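5. Planning and cutting your first bunting

Now for the fun bit! If you have worked through section 4, your Toivonen cutter is levelled, the blade is in and the test square came away cleanly. This section takes you from a bare length of ribbon tape to a full set of flags ready for sewing. Set aside an evening for your first go. You will get much quicker, and the second string is usually done before the kettle has cooled.

5.1 Choosing your fabric

Almost any woven cotton works beautifully. Old shirts, pillowcases and the good parts of a worn tablecloth all make lovely flags, and mixing them is half the pleasure. Wash and iron everything before you start.

Avoid stretchy jersey for your first set. It can be cut, but it needs the fine blade and a slower speed (see section 8).

Note: Felt does not fray, so you can skip the hemming allowance completely. Musa Ekpo, who drew most of the templates supplied with the machine, makes all his in felt and leaves the edges raw.

5.2 Working out how many flags you need

1. Measure the place where the bunting will hang, following the dip you want in the string. A gentle sag looks far nicer than a tight line.

2. Add 30 cm at each end for tying. If you are going round tree trunks, add more.

3. Decide on your flag width. The standard template, Brulirby, is 20 cm across the top, and it suits most gardens and halls.

4. Choose your gap. Flags that touch look full and festive. A gap of half a flag looks lighter and saves a surprising amount of cloth.

5. Divide the hanging length by one flag plus one gap, and round down.

Tip: Cut two extra. One will go through the sewing machine crooked, and the other is handy for trying out thread colours.

5.3 Loading the mat

1. Switch the cutter off at the front button and wait for the light to go out.

2. Peel the clear cover from the sticky mat and keep it somewhere clean.

3. Lay the fabric on the mat with the straight grain running along the printed arrow. Smooth it from the middle outwards with the flat of your hand. Take your time over this - a wrinkle here becomes a wobbly edge later.

4. Slide the mat under both rollers until it meets the stop, then switch back on.

Caution: Keep fingers, sleeves and necklaces clear of the rollers whenever the light is green.

5.4 Setting the cut

1. Turn the dial to Fabric and choose Brulirby from the template list.

2. Set the pressure to 70 for shirt-weight cotton. Go up a little for canvas or denim, and always try a corner first.

3. Press Preview. The blade holder travels round the shape without touching the cloth, so you can check that the whole flag fits.

4. Happy? Press Cut. Stay nearby until the holder returns to its resting place on the left.

5.5 Lifting and laying out

1. Take the mat out and turn it face down on the table. Now bend the mat away from the fabric. Pulling the fabric off the mat will stretch the points.

2. Put each flag down flat, straight edge at the top and point towards you, and shuffle the colours until you like the order. Pale ones go well between busy prints.
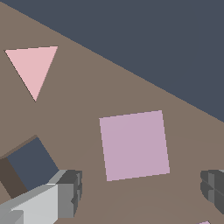

5.6 Joining the flags to the tape

1. Fold the tape in half lengthways and press it with a warm iron.

2. Leave your tying length free, then tuck the top edge of the first flag right into the fold and pin it.

3. Carry on along the tape, using a scrap of card as a spacer so that every gap matches.

4. Stitch the whole length in one run, close to the open edge of the tape. A zigzag stitch forgives a lot!

Note: A blade is good for nearly 3000 cuts in cotton. If you start to see fluffy edges or uncut threads at the points, change it sooner. Spare blades come in the Rulberg pack, and fitting is covered in section 3.

5.7 Storing your bunting

Wind it loosely round a piece of stiff card and fasten the end with a peg. If it has been outdoors, let it dry fully first. A string put away in good order in May will be ready for the next party without any ironing.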